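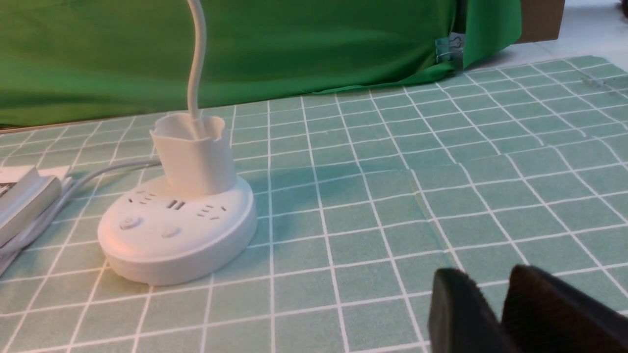 Can parents still change the name on a party printable after they've downloaded it?
They can, as many times as they like. Every file in the spring set has fields you type straight into, and the download link stays good for 14 days.

I'm putting that one first because it was the question in our inbox more than any other this quarter, and Freya, you asked me to start with whatever people were asking. It now sits at the top of the help page in those same words.

So, where are we? The Mellor grant was for a free library of kids' party printables that families can edit at home, in themes the big shops don't bother with. As of Saturday, April 16, 2022, we have 3 full themes up: pond animals, night train and backyard detective. Each has an invitation, a thank-you card, cupcake toppers, food tents and an award certificate. The detective set is the runaway favorite (the "Case Closed" certificate especially, which I drew in one evening and almost left out!). Pond animals started slow and then a couple of preschool teachers found it, and now it does nicely on weekdays.

Downloads passed 1000 in the second week and stood at 1444 when I pulled the numbers for you. That's all themes together, counting each file once per email address, so a mom who grabs the same invitation on her phone and her laptop doesn't show up twice. I was hoping for the first number by June, so I've been in a pretty good mood.

The not-so-good part is the fonts. The lettering I used on the night train invitation looked great on my computer and came out as plain Arial for a bunch of people who opened it in their browser instead of a PDF reader. Evie Whiteley went through every file and embedded the fonts properly, and she also wrote a short note that goes out with the download email, telling people to save the file first and then open it. Complaints have dropped to a trickle. I still get the odd one from somebody on an old tablet, and I answer those by hand and just type the name in for them. 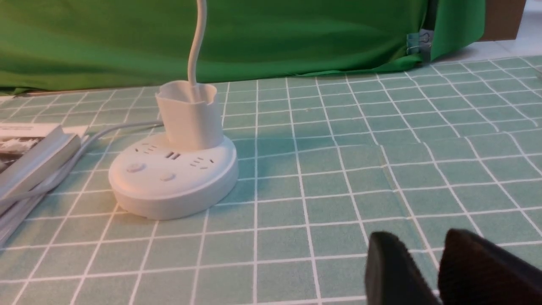 MONEY AND WHAT'S NEXT

Spending is on track. The biggest line so far was the Dimer illustration pack for the pond theme, which we bought once and can reuse in anything we make. Card stock for test prints ran over what I budgeted, mostly my own fault, as I kept changing the fold on the food tents. Email delivery through Stondby is costing less than planned, so the two more or less cancel out. Receipts are in the shared folder, sorted by month.

Still to do: the Spanish versions, the black-and-white versions for people who'd like to save ink (or let the kids color them in, which I love), and the fourth theme. That one was going to be space, but there's so much space out there already that I'd like to switch to "bakery" if you're okay with it. Evie has sketches and they're adorable. Little rolling pins everywhere.

Covitz has offered to print a small batch of the detective set for their story hour families. I haven't said yes, because I wasn't sure whether the grant terms allow a shop to hand them out with its own sticker on the envelope. Could you check, Freya? They'd like an answer before they put their June calendar together.

The bakery invitation should be ready for you to look at with my next report. Send me a name and an age and I'll fill in a sample for you.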